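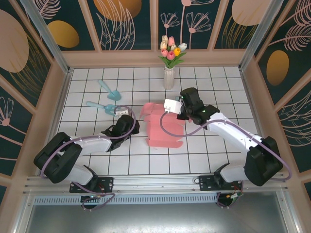
Tip 4: Fold a box the way the robots do

I spent an August morning at the Grindside open day, mostly for the sausage sizzle, and came home with a better way to do gift boxes! They had a pair of robot arms set up over a white tiled bench with a pink cardboard box lying between them, flaps out, and a vase of tulips up the back (artificial ones – handy if you hate changing water).

Zuzana Baláž from Wereo was running the demo and I pestered her for ages about boxes. Her advice:

Crease every fold line before you assemble anything. Run a spoon handle along it.

Lay the box flat on a hard surface, never on your lap.

Keep one hand for holding and the other for folding. I always swapped halfway and got wonky corners.

Glue needs up to 8 minutes under a heavy book.

I've since done a stack for the school fair and only binned one, in my favourite colour too.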